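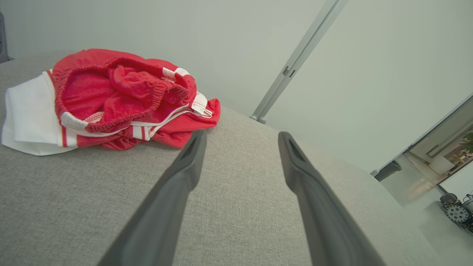

About Skillent Laundry & Kit Care

Home
Services
Prices
About us
Contact

We wash team kit. Also gym clothes, school PE bags, towels, the odd sleeping bag. Wash, dry, fold, back to you.

Started by Stavros Pavlović and Saqib Mughal, who played for the same amateur soccer club in Badow and took turns doing the wash at home. Shirts, shorts, socks for the whole squad, every week, one kitchen. Stavros turned a full set of away shirts pink. Saqib bought the replacements. After that they rented a shop.

That was 4 years ago. Same shop, more machines, better shelves.

What we do

Kit gets sorted by color and by fabric before anything goes in. Reds on their own, always, and that includes red with white stripes or white piping. Those get a cool wash and a color catcher sheet. Whites seperate. Mesh shorts inside out. Drawstrings tied in a loose bow first so they don't vanish into the waistband (if one has already gone, we fish it back out, no charge).

No fabric softener on sports stuff. Please don't ask, we'll say no. It coats the fabric and then the sweat sits there.

Low heat in the dryer, or on the rack if there's a printed number on the back. Elastic waistbands don't like a hot dryer. Neither do badges.

Folding

People ask about this more than the washing. Shirts folded in thirds, sleeves in. Shorts in half, leg to leg, waistband flat, then in half again. A shirt and a pair of shorts go together as a set, socks tucked in the middle. Sets stacked by number if your kit has numbers. If you'd like them by name, send us a list with the bag, printed please, not a photo of a whiteboard.

We fold everything by hand on the long tables at the back. Saqib does it fastest. Stavros is neater. They both say otherwise.

Who we work for

We look after more than 22 teams right now, from under-eights up to a walking soccer group that meets mornings in Skarnov. Two schools. A dance studio. The Baláž rowing club, whose towels deserve their own building. Plus anyone who walks in with a bag.

Drop off and pick up

Bring it in any bag you like, tie a label on. We have spare labels at the counter. Empty the pockets! Mouthguards, keys, gum, a whole banana once. We keep a found box by the door, ask if you're missing something.

Standard is 2 days. Rush is next morning if it's here before 3 pm. Tournament weekends fill up fast, so call ahead, specially in November when the fields are mud.

Repairs

Small ones only. New elastic, new drawstring, a popped side seam, a stripe that's coming away at the edge. Zippers we send out. If it can't be saved we'll tell you before you pay for anything.

Come by

Side entrance, next to the bike racks. Ring the bell if the front is dark, we're probably in the back folding.

Stavros and Saqib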